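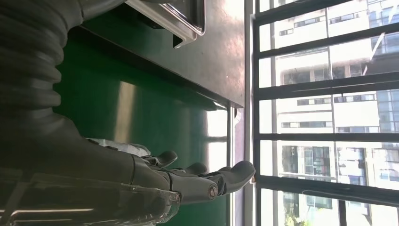

Too much about the mill and not enough about the eating, one reader of our last report wrote back, and could we please say whether children will finish a bowl of the stuff. We have taken the point. The section on tasting is longer this time and comes first.

Sorghum Breakfast Project, Zedton
Second progress report to the funder
Period covered: February to June

Tasting

The porridge has now been served at the breakfast club in all three Zedton primary schools that signed up. Over the period 1208 serves went out. Staff marked each bowl as finished, partly eaten or left, and 479 were marked finished. That is lower than we wanted. Most of the remainder were partly eaten, and the clubs tell us the usual comment from the children was that it was gritty.

The grit comes from the bran. Our first batches used whole red sorghum cracked fairly coarse and cooked for the same time as rolled oats, and sorghum needs longer than that. From April we moved to white sorghum, a finer crack and an overnight soak in the fridge. Finished bowls went up after the change at two of the schools. At the third the numbers stayed flat, and we think the soak was being skipped on some mornings. We have since printed the method on a single sheet for each kitchen.

Flavour has been less of a problem. The grain is mild and takes stewed apple, banana and cinnamon well. Plain milk and a bit of honey was the most popular topping in every club. A savoury version with cheese and corn was tried once and has been dropped from the breakfast list, though the adults liked it and it may have a place at lunch.

Product development

The working name for the packet mix is still Wumis. It is a dry blend of cracked white sorghum, sorghum flour, milk powder and a small amount of salt, with no added sugar. We have settled on two pack sizes, one for households and one for kitchens. The household pack cooks on the stove in twenty minutes after soaking, or can be done in a rice cooker without any stirring. Microwave directions are not ready. The mix boils over in most bowls and we don't want to print instructions that leave people with a mess to clean up.

Paredes, the bakery on the main street, has been trialling the flour at low rates in its ordinary tin loaf. At one part sorghum to nine parts wheat the bakers report no trouble with the dough. At one part to four the loaf rises less and the crumb dries out by the next day. They have had better luck with flat things: pikelets, crackers and a date slice that now sells in the shop under the bakery's own label. The date slice was not in our plan and we make no claim on it, but it does use up the finer flour that comes off the mill when we are cracking grain for porridge.

A gluten-free loaf was listed in the original application as a possible extra. We have not started on it and recommend leaving it out. Paredes bakes with wheat in the same room, and a product sold to people with coeliac disease would need separate premises and testing that this budget does not cover. Sorghum itself contains no gluten, and we have been careful to tell people that this is a separate matter from a product being safe for them. The Wumis packet will carry no gluten-free claim until the milling and packing have been checked properly.

Milling and supply

Lilis has continued to clean, crack and pack the grain under the agreement signed last year. Two jobs were held up in March when the screens had to be replaced, and the schools were supplied from stock in the meantime. The new screens give a more even crack. Less fine material ends up in the porridge grade, and the cooked texture is better for it.

Grain came from two farms in the district. Both grew white varieties, and both had a dry finish to the season with smaller heads than usual. The quality was fine for our purposes. One load was put aside for stock feed after weather damage was found during cleaning, and the grower was paid the feed price for it, as set out in the supply terms.

Storage needs attention before summer. Whole grain keeps well in the sealed drums, but the flour goes stale faster than we allowed for. We are now milling flour to order and dating every bag. Anything past eight weeks goes to the bakery for test bakes or is thrown out.

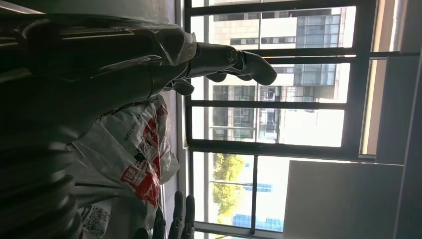 Will the mix be priced so that families who use the breakfast clubs can buy it? At the current cost of grain and packing, the household pack would sell for a little more than a bag of home-brand oats of the same weight, and we are working on a refill price at the Zedton co-op shop that would close the gap.

The kitchen pack is already competitive. It is the small pack that costs too much, and most of that is the bag and the label. We have quotes for a plain paper bag with a stick-on label and will bring samples to the next meeting.

Nutrition information

The panel for the packet has to be based on the final recipe, so it was held over until the move to white sorghum was settled. Samples are now at the laboratory. We expect results in time for the next report. Until then we are describing the mix as a wholegrain cereal and leaving it there. There was some pressure at the local show to put the word superfood on the banner, and we said no. Sorghum is a decent grain with a useful amount of fibre and some iron, and people can be told that in ordinary words.

Budget

Spending is under budget on travel and printing and over on milling, owing to the extra passes needed for the finer crack. We ask for approval to move the unspent travel money across to milling. The total does not change. Laboratory costs have not been invoiced and will appear in the next statement.

Work for the next period

Finish the microwave directions or drop them from the pack.
Visit the third school kitchen in the morning and run through the soak with the staff.
Confirm the bag and label, and set the refill price with the co-op.
Put the laboratory figures on the panel and have the wording checked.
Sign supply terms with both growers before planting.
Write up the pikelet and cracker recipes for the back of the flour bag.

A statement of accounts and the tally sheets from the breakfast clubs are attached.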